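The bread in Dradstead starts before the bakers do. By the time Lorena Troncoso unlocks the back door at 2 a.m., her rye starter has been working all night in its crock, and the whole kitchen smells of apples and beer. She lifts the lid and grins like she's opening a present. "Listen to it!" she says, and yes, you can hear it fizz.

I came to town for one loaf and stayed until Friday. Rye does that to people. It's sticky, it's moody, it ignores most of what you learned from wheat, and it rewards you with a crumb so dark and sour-sweet that butter is all it wants (cold butter, thick, salted). Troncoso bakes hers at the Brellitz, an old brick hall by the river, in an oven that holds 27 loaves and takes most of a morning to come up to heat.

Her flour comes from Kimutai Shemweta, who mills a few miles up the valley and will talk about bran for as long as you let him. I let him! Fresh rye flour feels cool and a little greasy between your fingers, and it drinks water at a rate that surprised me every single time.

My own first try came out like a roof tile. The second had a gap under the crust you could mail a letter through. The third I ate standing up, half of it gone before my coat was off.

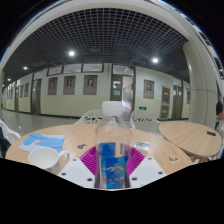

How long should rye bread rest before you cut it?
A full day, wrapped in a cotton towel, so the crumb can set and stop sticking to the knife.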